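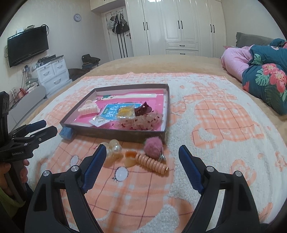 Manalo is hiring a release engineer for Prostorine, our ERP add-on for small wholesalers. You will own the build scripts, the license files and 360 database upgrades a year, most of them requested on a Friday. Some customer databases have more odds and ends in them than a blanket strewn with hair clips and coil hair ties, and you will be asked to sort them politely.

We want 3 years of SQL and PowerShell — scars welcome. Remote, 4 days a week, from February. Write to Gerardo Dela Peña and tell him about your worst upgrade.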